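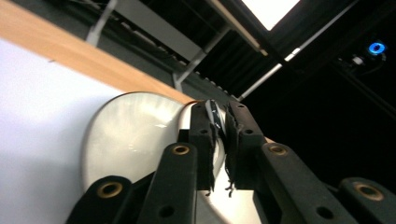 Unit 4: Looking after the hand-held gripper
Handling and Automation, second-year workshop course
Notes by Ditte Bundgaard, revised June

Read these before the practical. Bring a fine marker, your log sheet and safety glasses. The torque driver and the pin punches are kept in the drawer under bench two and are signed out to one group at a time.

4.1 What the tool does for us

The Wiltport cell picks crockery from a table and places it in a rack. Before the arm is allowed to try a new item, a person does the same pick with the hand-held gripper. The jaws on the hand-held tool have the same geometry as the jaws on the arm, so a fault on one matters to both. If the pads on the hand tool are worn and the pads on the arm are new, the grip will differ and the recorded picks are of little use for setting up the cell.

For this reason the two are serviced as a pair. Never change the pads on one and leave the other for next time.

4.2 Parts

You need to know these names for the log sheet.

Pads. The two upright blocks that meet in the middle and touch the item. They wear first. On the tool at the top of these notes both inner edges have gone ragged, and on the right pad loose strands hang down near the bottom. Pads in that state are due for changing.

Linkage arms. The black arms that spread out below the pads and carry them. Scuffed edges are normal and do not need to be logged. Cracks do.

Bushings. The brass-coloured rings set into the joints of the arms. They take the side load when the jaws close on something off centre.

Pins. These run through the bushings. Ours are steel and are supplied by Gisorska in bags, along with the spring clips. Do not mix old and new clips in the same joint.

4.3 Why thin items and rims are hard

A round bowl is picked by the rim. The contact patch is small, the surface is glossy and the wall is curved, so the pads touch it over a narrow band. A smooth pad face will still hold. A frayed one holds in one place and slips in another, and the bowl turns in the jaws as it is lifted.

Thin strips give a different problem. The pads must close almost completely, and any play in the joints shows up as a gap at the top or the bottom of the pads. Last year's group spent most of an afternoon adjusting the closing force on the arm when the fault was a worn bushing. Check the mechanics first and leave the force setting alone until you have.

4.4 Inspection

Do this with the tool clamped by its handle in the soft-jawed vice.

Wipe the pads and arms with a dry lint-free cloth. No solvent on the pads, as it lifts the adhesive.

Close the jaws slowly and look at the line where the pads meet. Hold a sheet of white paper behind them. Light showing along the whole line means the pads are not closing. Light at one end only means they are not parallel.

Open the jaws and rock each pad sideways with a finger. There should be no click. If there is, hold each joint in turn until the click stops, and mark that joint with the pen.

Trim loose strands with scissors. Do not pull them. Trimming is allowed once between pad changes, and the log sheet has a box for it.

4.5 Changing the pads

Pads are changed after 300 recorded picks, or sooner if the edge has frayed. Both pads are always changed together.

1. Take out the fixing screws and keep them in the magnetic dish.
2. Slide each pad up and off its arm. If it sticks, warm it in your hand for a minute and try again. Do not lever it with a screwdriver.
3. Clean the seat on the arm. Old adhesive comes away with a plastic scraper.
4. Fit the new pads with the covering facing inwards.
5. Put the screws in finger tight, close the jaws on the 28 mm setting block, and then tighten. Tightening with the jaws open lets the pads sit crooked.
6. Leave the tool for 30 minutes before using it.

Part numbers are on the inside of the store cupboard door. Uthai Chaiyaporn does the ordering, so tell him when you open the last bag.

4.6 Changing a bushing

Only the joints you marked need attention. Take off the spring clip, support the arm on the brass block and push the pin out with a punch of the right size. Press the bushing out from the back. New bushings go in dry and must sit flush with the face of the arm. A bushing that stands proud will bind when the joint is put together, and you will feel it as a stiff spot halfway through the travel.

Put in a new pin and a new clip. Work the joint by hand 70 times before you test it under load. It is a dull job, but a fresh joint loosens slightly over the first closings and you want that to happen before you set the pads.

4.7 Test after service

Use the plain white bowl from the test box. Grip it by the rim, lift it a hand's width above the foam mat and hold it there while your partner reads out the next line of the log sheet. It should not turn. Repeat with the bowl gripped a quarter turn further round.

Then do the same with the test strip. Lay it against the rim of the bowl and close the jaws on both together. Tilt the tool well over to one side and back again. If the strip creeps, the pads are not parallel and you go back to 4.5, step 5.

Common faults

Bowl turns when lifted: worn or dirty pads.
Strip held at the bottom but loose at the top: play in an upper joint.
Jaws stiff halfway: bushing not flush, or clip fitted the wrong way round.
Jaws do not open fully: strand caught in a joint.

Hand in with your log sheet

A sketch of the linkage with your marked joints, the pick count at which the pads came off, and one paragraph on whether you would have changed them earlier. Groups working with Villads Mikkelsen leave theirs in the tray by the cell door. Everyone else hands in to me.

Reading for Unit 5: the Bultiver notes on setting closing force, first two sections only.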